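Chapter 7
Two Arms, One Table

In this chapter you will learn to
divide a job between two robot arms
write a task sheet that another team can follow
decide what counts as a finished attempt
keep a log that is useful a month later

Key terms: workspace, reach, handover, reset, attempt, task sheet

In Chapter 6 you worked with a single arm and a single object. The arm had the table to itself, and if it moved the wrong way the worst result was a missed grasp. Most jobs outside the classroom are less tidy. Objects lean on each other, some of them bend, and a second arm may need the same patch of table at the same moment.

The project in this chapter comes from the robotics class at Givuvitz, where 24 students worked in teams on a garden shop table they named Esik. Their teacher, Izzati Wuisan, set one rule at the start of May: every team had to use both arms, and neither arm could be parked for the whole task. The teams wrote their own task sheets and traded them before running anything.

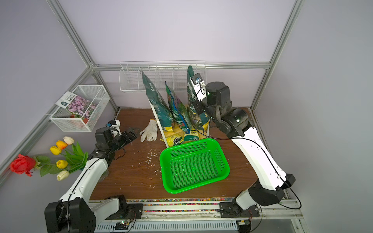
Figure 7.1 The right gripper against the tallest package on the display stand. The left gripper is near the work glove.

Look at how the work is spread across the table in Figure 7.1. The stand and the green basket are near the middle, where planning matters most. The flowers and the glove are on the left. A team that gives the glove to the right arm has to send it across the left arm's side, and both arms then have to be timed. A team that gives the glove to the left arm avoids the problem but must still decide which arm goes to the basket first.

The packages bring a different difficulty. A block has the same shape before and after you pick it up. A package can fold, slide, or lean on the one next to it. The Esik teams found that "pick up the package" was too loose an instruction. One sheet was rewritten as follows:

1. Right arm: close on the top edge of the tall package.
2. Right arm: lift straight up until the package clears the stand.
3. Left arm: stay left of the basket until step 2 is complete.
4. Right arm: lower the package into the basket and open.
5. Both arms: return to start.

Step 3 was added last. It is the only line that tells one arm to wait for the other.

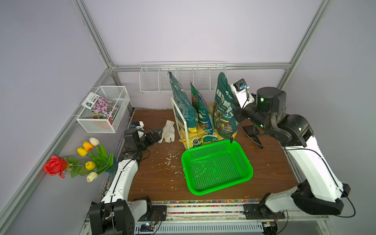

7.1 Planning the Task
Reading time: 24 minutes

Start with the objects. List each one on the table and write down whether it is stiff or soft, whether it stands or lies flat, and which arm is closer to it. In Figure 7.2 the glove lies flat and the packages lean upright on the stand, so the two call for different approach angles.

Next, mark the shared area. This is the part of the table that both grippers can reach. Any step inside it needs an order: which arm enters, which one waits, and what ends the wait.

Then define an attempt. The class logged 300 attempts and marked 169 as complete. Their first logs could not be compared, as one team counted a package hanging over the basket rim as complete and another did not. They settled on a single wording: the package is inside the basket, the gripper is open, and the arm is back at start.

Activity 7A
Work in teams. You have 30 minutes.
Choose two objects, one soft and one stiff. Write a task sheet of no more than eight steps that uses both arms. Trade sheets with another team and read theirs aloud while one student acts as each arm. Stop at any step where the two students would touch. Mark that step and return the sheet to its authors for changes.

Keep the marked copy. You will need it in Section 7.3.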